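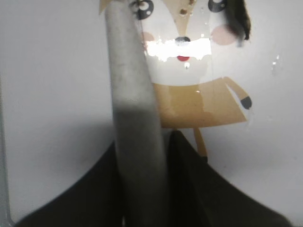 Stilter is a robotic dish-handling cell used in commercial kitchens and daycare catering plants. It is sold by Neltorent, a maker of kitchen equipment, and is best known for its installation at the Uniyal meal plant, where it works on children's tableware with printed cartoon animals. The staff there had been handling the same animals for years and did not need introductions.

Background

Uniyal sends meals to daycare centers and gets the dishes back in whatever state the diners choose to leave them. Before the cell was installed, all scrubbing and checking was done by hand at three sinks. Turnover was high. An internal review by operations manager Deepak Tyagi listed sore wrists, wet shoes and "the radio" as the main complaints. Management addressed the first with a robot and the second with mats. The radio remains.

Design

The cell consists of one arm, a two-sided gripper and a small camera at the wrist, which gives the operator a very close view of whatever is being worked on. Glossy surfaces are its chief difficulty. Light bouncing off a wet glaze can look like a flaw, and a printed spot can look like lunch. Early software, written under the name Stilex, sent patterned pieces back for cleaning again and again, apparently convinced that facial features were food.

Introduction at Uniyal

The cell began work in December with a batch of 149 pieces. By the third week it was handling 800 pieces a shift, against a sales brochure figure of 1,081. Neltorent has described the difference as a matter of local conditions. Kuldeep Maurya, who has run the sinks for most of his career, has described it in other terms.

Effects on staff

No jobs were cut, though several changed their names. Two dishwashers became "cell attendants," a title that came with a headset, a small raise and a good deal of waiting. Attendants load racks, wipe the camera and decide the cases the software will not. Jasmina Hoxha, the first to be trained, reported that her hands had recovered and that her patience was now the part that ached.

Shift lead Ritu Vishwakarma objected to the break schedule, which had been set to match the robot's cleaning cycle. Breaks were moved back to their old times on Jan 11, 2025, and the robot was made to wait.

See also

Commercial dishwashing
Machine vision
Repetitive strain injury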